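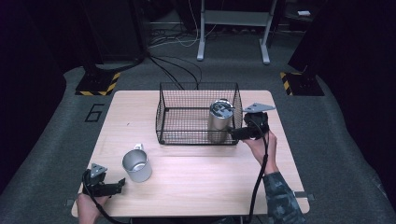

Home News Food Places Archive Contact

2019-06-03
By Romain Langlois

Kibet Athumani is on the phone when I get there and waves me to a stool. Supplier. Wrong beans again. He sells coffee in Horgan, has done for 12 years, and for most of that time the shop was one counter and a door that stuck.

Now there's a second room. Opened in May. He calls it the slow room, his staff call it the back.

"People kept standing," he says when the phone is down. "They'd drink it standing up and go. I thought, fine, that's the business. Then my sister came to visit and she stood for one cup and told me it was rude."

So, chairs. He grew up near Jandari, where his aunt ran a tea stall by the bus stop, and he talks about that stall more than he talks about coffee. Milk tea, boiled hard, too much sugar. You sat on a bench and somebody moved over. "Nobody had to buy a second one. She'd have been annoyed if you left quick."

Did she make money? He laughs. "Some months."

The new room cost more than he wanted. The rent is up 385 dollars a month and he borrowed for the floor. I ask if he's worried and he gets up to make us both a drink, which I take as a yes.

The light from the window is very good in there, mornings especialy.

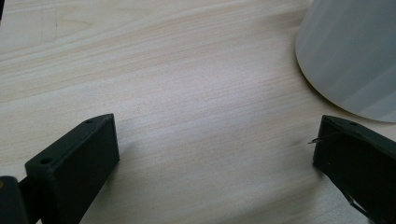
Pale wood grain with a soft shine across the middle.

He's fussy about tables – wants them plain, wants them wiped, no sugar packets left out. No wifi either. That one has cost him. "I lose the laptop people. A guy wrote a review, one star, very long. I read it to my wife at dinner."

What he sells instead is a house roast named Zura, after his grandmother, dark and a bit smoky. He roasts 6 pounds at a time and gets through 160 in a good month. Small numbers, he knows that. A chain called Zovport asked him last year about stocking it. He went to one meeting.

"They wanted it lighter. They wanted a story for the bag. I said the story is she was my grandmother." No deal. He doesn't seem sorry, or not much.

Two regulars come in while we talk and he breaks off both times, asks one about her knee. I lose my place in my notes. When he sits back down he's forgotten the question and so have I, so we talk about rain for a while.

Would he open a second shop? "No. Who would sit in it? I can only be in one."

Then the phone goes agian. The beans are coming tomorrow, the right ones this time. He makes them say it twice.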